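Ukby Help > Home data collection > Rules and good practice

Rules for hand-held gripper sessions in a real bedroom? Session is Thursday

Asked by relach_newbie
3 answers

Doing my first home session Thursday, tidy-up tasks, hand-held grippers. Got the Tasomstead guide but it's written for a lab bench and half of it makes no sense in a bedroom. What I can't work out:

- how much am I allowed to clear away first. Bedding, toys, boxes etc
- is a bin on the floor ok or does it have to be on a stand
- two people with grippers at the same time, is there a rule on distance
- do I stop the take if I drop something

Last batch I sent (kitchen, not bedroom) came back with 14 takes rejected and the only note was "staging". No idea what that means. Don't want to do that again with someone elses bedroom.

Answer 1 (accepted)
Vasiliki Lambrakis

Did reviews for a while so this is the reviewer side. Short version, leave the room alone. "Staging" nearly always means somebody cleaned up until it looked like a showroom, or put the objects in a neat row. Heap of bedding stays a heap. Cards on the wall stay, unless there's a name or a face of a real person on them, then cover or take down BEFORE you start, not between takes.

Bin on the floor is fine, no stand. Just has to be stable and the rim has to be in view when you let go. Soft stuff like cloth, lower it in, don't fling it. Fingers open all the way and then back off straight up. If a corner is hanging over the edge that's still a valid take but log it as partial.
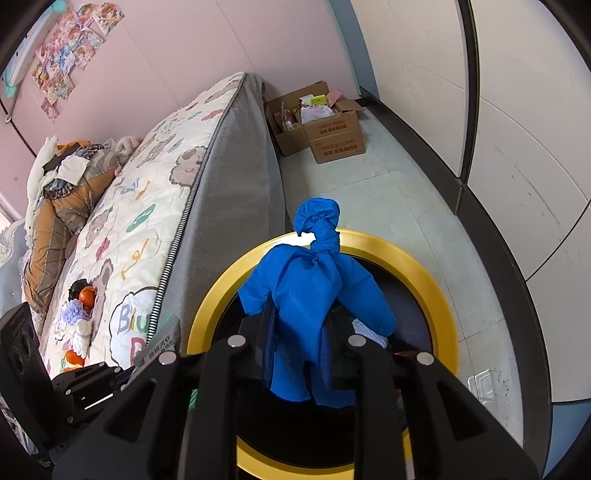

What to do about drops

Don't stop. Let it lie, pick it up with the gripper if you can reach, carry on. Never with your bare hand. A bare hand grabbing the object in the middle of a take = rejected, every time. If it rolls under furniture end the take normally and write "lost object" in the log.

Small hard things (beads, caps, little plastic bits) get them off the floor before you start. That's a trip rule not a data rule, and its the only tidying I'd push for.

Two operators: one arm's length between tools, one person calls the pick out loud. "Mine, orange one." Sounds silly, do it anyway. The second person keeps their gripper off the pile until the first one is clear. On a bed you lean in a lot more than you'd think and the tools end up close.

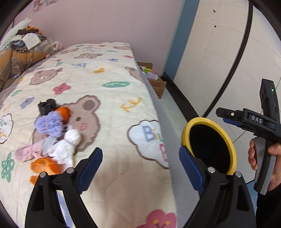 Also agree on the order before you start, top of the pile down. Pulling from the bottom drags everything and then you can't say which object was the target. And fuzzy or looped things, check the pads afterwards for fibers. We had a Vasilakis checklist that said wipe pads every 13 takes, I'd say sooner with plush.

Consent form signed by whoever lives in the room, or parent if it's a kid's room. Not the landlord. This gets missed constantly.

Answer 2
tapeandzipties

Agree with most of the above except the calling out loud. If your setup records audio check the rules first, ours said no voices. We used a tap on the shoulder.

Rest breaks!! Guide says every 38 minutes which is a wierd number but stick to it. Wrists go first. After that you get sloppy releases and those are the ones that get bounced.

Answer 3
mo_k

just do what the guide says

 Comment from relach_newbie: the guide says "clear the bench". there is no bench

 Comment from Vasiliki Lambrakis: Ask Relach for the home supplement, separate file, came out in November. Section on soft goods is decent. Ignore the part about 100 lux minimum, they withdrew it, curtains open and lights on is enough.

 Comment from relach_newbie: ok got it, thanks. Will ask about the audio thing too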